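家庭长剧《Darkness》4月登陆Picard频道 全剧80集，周一至周五晚八时播出

首周剧情提要、主创阵容及重播安排一并公布

制作公司Clillgate与Picard频道今天宣布，家庭题材长剧《Darkness》将于4月开播，每周一至周五晚八时各播出一集，全剧共80集。该剧由Eetu Kauppinen执导，Maja Czerwiński担任总编剧，Helmi Eskola与Sutrisno Lubis领衔主演，Solène Brunet担任制片人。全剧拍摄周期为197天，主要外景地是湖边小镇Mornico，目前后期制作已进入收尾阶段，前四周的剧集已交付频道。

《Darkness》讲述一家人经营一座老电影院的故事。剧名取自影院开映前熄灯的那段时间。剧中的影院由祖父创办，传到第二代手里时生意已经不好，第三代的三个孩子对它各有打算：大女儿想留下，二儿子想卖掉，小女儿多年没有回家。父亲突然宣布退休，却没有说把影院交给谁，故事由此开始。

总编剧Maja Czerwiński表示，这个剧本的起点是一场争吵。“我先写了一家人在放映间门口吵架，当时还不知道他们在吵什么。写完之后才回过头去想，这个父亲为什么不肯交出钥匙。后来这场戏放在了第三集，台词改过很多遍，但几个人站的位置一直没有变。”

剧本写作由Czerwiński带领一个编剧小组完成。全剧按周划分，每五集为一个单元，每周五的一集在一个未解决的问题上结束，周一接着讲。Czerwiński说，这是日播剧的老办法，她不打算改动。“观众晚上八点打开电视，有的人在做饭，有的人在哄孩子，漏掉十分钟是很正常的。我们写的时候会考虑到这一点，重要的事情会让人物在后面再提一次，但会换一个人来提，换一种说法。”

首周剧情提要

以下为首周五集的剧情提要，供各媒体节目版编辑使用。第五集结尾部分应制作方要求不予公开。

第一集

清晨，伊尔玛（Helmi Eskola饰）照常到影院开门，发现父亲阿德里亚诺已经坐在最后一排。父亲让她通知全家晚上回来吃饭，没有说原因。伊尔玛打电话给弟弟托比亚，托比亚正在城里见一位客人，答应会赶回来，但要求姐姐先告诉他出了什么事。伊尔玛说自己也不知道，托比亚不相信。

同一天，放映员卢坎（Sutrisno Lubis饰）第一次来到影院上班。他带着一封介绍信，信上的署名让阿德里亚诺沉默了很久。父亲最后同意让他留下试用，却不许他单独进入放映间。晚饭桌上，阿德里亚诺宣布自己月底退休。母亲奥黛特把汤碗放下，起身去了厨房。

第二集

托比亚认为父亲应当立刻说明影院归谁，伊尔玛则认为不该在饭桌上逼问。两个人从饭桌吵到院子里，把多年前的旧事也翻了出来。奥黛特一个人在厨房给小女儿薇拉写信，写到一半又把信收进抽屉。

第二天，伊尔玛教卢坎检票。卢坎对影院的布局非常熟悉，知道侧门要往上提一下才能打开。伊尔玛问他是不是以前来过，卢坎说只是凑巧。傍晚放映时机器出了故障，阿德里亚诺不在，卢坎进了放映间，把机器修好。观众没有察觉，伊尔玛却站在楼梯上看见了。

第三集

阿德里亚诺得知卢坎进过放映间，要求他当天离开。伊尔玛为卢坎说话，父女二人在放映间门口发生争执，托比亚闻声赶来，奥黛特也从楼下上来。一家人第一次当着外人的面吵了起来。伊尔玛让父亲把钥匙交出来，父亲拒绝。托比亚趁机提出，已经有人愿意出价买下这栋楼。

卢坎收拾东西准备走，在前厅的旧海报后面看到一行铅笔字。他把海报重新挂好，决定留下来。晚上，火车站最后一班车到站，一个提着箱子的女人在月台上站了很久，她没有往家的方向走。

第四集

薇拉回到镇上的消息先传到了面包店，中午才传到家里。奥黛特去旅店找她，母女见面后谈了天气和车票，谈到父亲时薇拉说自己只住两晚。奥黛特问她是不是收到了信，薇拉反问是什么信。奥黛特回家打开抽屉，没写完的那封信不见了。

托比亚带着买家来看楼。买家对放映厅没有兴趣，一直在问地下室的情况。伊尔玛要求看购买意向书，托比亚推说还没有写好。卢坎在售票处听到了他们的谈话，他认出了买家的声音。

第五集

阿德里亚诺与薇拉在湖边相遇，两个人沿着堤岸走了一段，谁也没有提起当年的事。阿德里亚诺说他把退休的日子定在月底是有理由的，薇拉让他把理由告诉伊尔玛。伊尔玛正在地下室核对旧账本，发现其中一年的账目是另一个人的笔迹。

晚场开映前，全家人各自出于不同的原因都来到了影院。灯光熄灭，放映间里传出一段谁也没有排进节目单的影片。

主要人物与演员

伊尔玛由Helmi Eskola饰演。伊尔玛是家中长女，三十多岁，一直在影院工作，做事仔细，不善于表达不满。Eskola此前主要从事舞台剧演出，这是她第一次出演日播长剧。她表示，长剧的节奏与舞台剧差别很大。“舞台剧每天晚上演同一个故事，从头演到尾。拍这部戏的时候，我上午可能在演第四十集，下午回去补第十二集的一场。我在本子上给每一场戏记了伊尔玛知道什么、不知道什么，拍之前看一遍再进去。”

卢坎由Sutrisno Lubis饰演。卢坎是影院新来的放映员，话不多，来历在前半部剧集中逐步交代。为了这个角色，Lubis在开拍前学习了胶片放映机的操作，剧中装片和接片的镜头均由他本人完成。“我学得很慢，最初几次片子都装反了。导演说没有关系，卢坎也不是第一天就会的。但是剧本里他一出场就会，所以我还是得练。”

Eskola与Lubis在剧中的对手戏较多。制作方说明，两个角色的关系并不以恋爱为主线，伊尔玛与卢坎之间的信任和怀疑会贯穿全剧，直到最后几周才有结果。

父亲阿德里亚诺、母亲奥黛特、弟弟托比亚和妹妹薇拉的演员名单将在开播前的媒体见面会上公布。小镇居民一类的配角大多通过公开选角产生。选角期间共收到2292份报名材料，报名者中既有职业演员，也有从未演过戏的人。导演Eetu Kauppinen看过全部入围者的试演录像，并与其中多数人见了面。

“日播剧的配角很重要。”Kauppinen说，“面包店老板可能每周只出现一次，每次说三句话，但是他要出现整整一季。观众会习惯他，哪天他不在，观众会问他去了哪里。所以我挑配角的时候会想，这个人我愿不愿意每个星期都见到。”

在Mornico的拍摄

《Darkness》的外景全部在Mornico拍摄，包括影院外立面、火车站、湖边堤岸、面包店和主街。影院内景的一部分在镇上的一座旧礼堂内搭建，其余内景在Clillgate的摄影棚完成。美术组为放映厅重新安装了座椅，并按照剧情所需的年代制作了海报、票根和节目单。剧中出现的影片片段也都由剧组自行拍摄，没有使用现成影片。

剧本完成稿共有678场戏在放映厅、前厅或放映间内发生，影院因此成为全剧使用最多的场景。为了避免画面重复，摄影组为不同阶段的剧情设计了不同的灯光方案。故事开始时，前厅只开一半的灯，这是阿德里亚诺为了省电留下的习惯；随着家里的情况变化，灯光也会跟着调整。Kauppinen表示，观众不一定会注意到这一点，但演员会受影响。

外景拍摄大多安排在清晨和傍晚，白天主街照常通行。剧组在拍摄火车站月台的夜戏时，使用了末班车离站之后的时间。第三集结尾薇拉到站的一场戏拍了两个晚上，第一晚起雾，画面与前一场接不上，第二晚重新拍摄。雾中的素材后来用在了第五周的一场回忆戏里。

制片人Solène Brunet介绍，剧组在镇上的工作人员有一部分就住在主街附近，早上出门就能到现场。“日播剧的拍摄时间长，大家在一个地方待久了，做事会比较稳。我们每天的计划不算宽松，但是很少拍到深夜。我一直要求按时收工，第二天还有第二天的戏。”

Brunet此前在Clillgate负责过多部短篇剧集，《Darkness》是她担任制片人的第一部长剧。她说，筹备阶段最花时间的工作是排期。“演员的时间、礼堂的时间、湖边的天气，还有剧本的进度，这四样东西要放在同一张表上。有一位演员中途请了一周假，我们就把托比亚进城的几场戏提前，让他那一周在故事里也不在镇上。编剧组改得很快。”

音乐与声音

《Darkness》的配乐以钢琴和单簧管为主，片头曲没有歌词。片头画面从售票窗口开始，到放映厅灯光熄灭结束，每周会更换其中的一个镜头，以配合当周的剧情。片尾曲在每周五的一集中播放完整版，其他日子播放短版。

声音组在礼堂内录制了大量环境声，包括座椅翻起、门轴转动和放映机运转的声音。Lubis饰演的卢坎在剧中靠听放映机的声音判断故障，这些段落的声音经过单独处理，观众可以听出前后的差别。剧中有一集几乎没有对白，将在播出的后半程出现，制作方暂不公布集数。

播出与重播安排

《Darkness》将于4月起在Picard频道播出，首播时间为周一至周五晚八时。当天深夜重播一次，次日上午十时再重播一次。周六下午连续播出当周的五集，中间不插播其他节目。

首播结束后，观众可以在Picard频道的点播服务中观看当天的一集。点播服务同时提供带字幕的版本和口述影像版本，口述影像版本与普通版本同时上线。如遇体育赛事直播或特别新闻节目，当天的一集顺延至次日播出，当周其余各集依次后移，具体安排以频道当日节目单为准。

Picard频道将晚八时的时段安排给《Darkness》，原时段的生活类节目移至晚七时。频道方面表示，这一时段的观众以家庭为主，多年来有固定收看剧集的习惯。全剧播出期间，该时段不会安排其他剧集。

从开播第一周起，频道每周日在网站公布下一周的剧情提要，提要只写到每集中段。各媒体如需更详细的提要，可以向新闻联络处申请，申请时请注明刊发日期。周五一集的结局在播出之前不得刊登。

媒体见面会与试映

开播前的媒体见面会定于周四上午十时三十分在Mornico的旧礼堂举行，导演Eetu Kauppinen、总编剧Maja Czerwiński、制片人Solène Brunet以及主演Helmi Eskola和Sutrisno Lubis将出席。见面会上将放映第一集和第二集，放映后安排提问，随后可以参观放映厅和前厅的布景。

参加见面会的记者请提前向新闻联络处登记，并说明是否需要单独采访以及采访对象。单独采访安排在当天下午，每家媒体的时间为十五分钟。摄影记者可以在提问环节开始前拍照，放映期间不得拍照、录像或录音。布景参观时可以拍照，但放映间内的道具信件和账本涉及后续剧情，请不要拍摄文字内容。

无法到场的媒体可以申请在线观看前两集。在线观看链接仅供申请人本人使用，有效期到首播当晚为止。

后续剧情

制作方公布的全剧大纲显示，故事前四分之一围绕影院的归属展开，阿德里亚诺会在月底兑现退休的决定，但结果与三个孩子预想的都不一样。卢坎的介绍信由谁所写，将在第三周揭晓。托比亚与买家的交易会牵涉到镇上的其他几户人家，主街上的店铺也由此进入主线。

中段剧情的重点转向薇拉。她离家的原因将从她本人、母亲和姐姐三个人的角度分别讲述，三种说法有相互矛盾的地方，剧中不会由旁白给出答案。奥黛特在这一部分的戏份明显增加，她与阿德里亚诺的婚姻也会受到考验。

最后几周，影院将筹备一场特别放映，全镇的人物都会到场。Czerwiński表示，结局在动笔之初就已经确定，中途没有改过。“我知道最后一个镜头是谁坐在哪一排。写到中间有几次想让另一个人坐在那里，但是没有改成。”

对于是否会有第二季，Brunet表示目前没有计划。“故事讲完了就讲完了。如果观众还想看这些人，那当然很好，但我们现在的工作是把最后几集剪好。”Kauppinen与剪辑组目前正在完成最后两周剧集的剪辑，混音工作预计在首播前结束。

宣传资料包括演员简介、人物关系表、首周五集提要和主创访谈全文，可以向新闻联络处索取。资料中的文字可以全文或部分转载，转载时请注明Clillgate及Picard频道。访谈引语如需删节，请保持原意，不要将不同问题的回答合并使用。
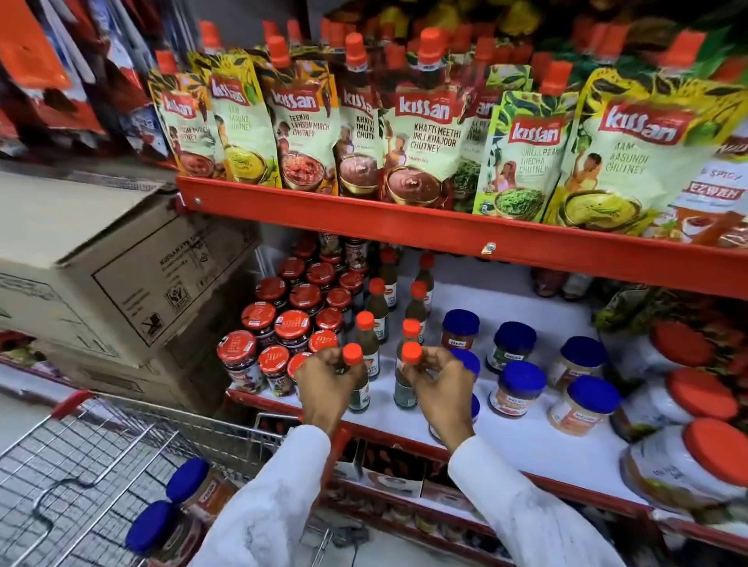

文／Clillgate新闻联络处　　审稿／Solène Brunet

关于Clillgate

Clillgate是一家电视剧制作公司，主要制作家庭题材和悬疑题材的剧集，业务包括剧本开发、拍摄和后期制作。《Darkness》由该公司自主开发，剧本、摄影和剪辑均由公司内部团队与签约主创共同完成。

关于Picard频道

Picard频道是综合性电视频道，每天播出剧集、新闻和生活类节目，并向观众提供点播服务。晚间剧集时段为周一至周五晚八时。

编辑注意

剧名请统一写作《Darkness》，不另加中文译名。演员和主创姓名请保留原文拼写，Maja Czerwiński的姓氏中含有特殊字母，排版时请核对。剧中人物伊尔玛、卢坎、阿德里亚诺、奥黛特、托比亚和薇拉使用本新闻稿中的中文写法。

采访申请、见面会登记和在线观看申请均由Clillgate新闻联络处受理，工作日上午九时至下午五时接听来电。节目单更正和播出时间方面的问题，请直接联系Picard频道节目部。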